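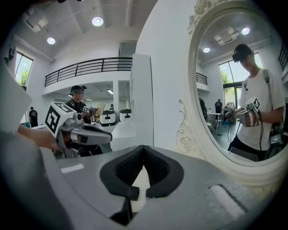
Tsz-kin Poon wrote:
> Zoia, before I order anything: are you replacing the foam pad in the jaw every time the gripper comes in, or only when the notch has lost its shape? Ours at Goltholm get a new pad at 80 hours whatever they look like. I would also like to know how you re-seat the marker cube afterwards. Two of ours came back from the bench with the cube turned a quarter, and the tracking was useless until we spotted it.

Only when the notch has lost its shape. I press a gauge rod into the V and let go. If the foam hasn't come back after 20 seconds the pad goes in the bin. Hours didn't work for us at Jullside, as some pairs get used on soft goods all week and others on tins.

For the change itself:

Take the cube off first and put it somewhere it can't be knocked. Peel the old pad from the wide end. Clean the seat with alcohol and leave it for 9 minutes before the new pad goes in. Press from the point of the V outwards, otherwise you get a ridge at the bottom and small parts sit crooked.

On the cube: we had the same trouble. I now scratch a short line on the mount and one on the underside of the cube, and the two have to meet. Then I run the pose check with the jaw fully open and fully closed. The cube should read the same in both. If it doesn't, the mount screw is loose, or the thread has gone. Don't glue it. Uliana did that on one of the Grokasent units and the whole top plate had to be replaced.

Calibrate left and right together, as a pair, with the person who is going to use them wearing the full kit. Doing them singly on the bench gave us an offset between hands that we chased for most of July last year.

Cables: check the strain relief while you have the thing open. That is still our most common fault, well ahead of pads.

I have 18 pads left from the last batch and can post you half if your supplier is slow. Toon has the drawing for the gauge rod, ask him for the later version with the flat on it.

Zoia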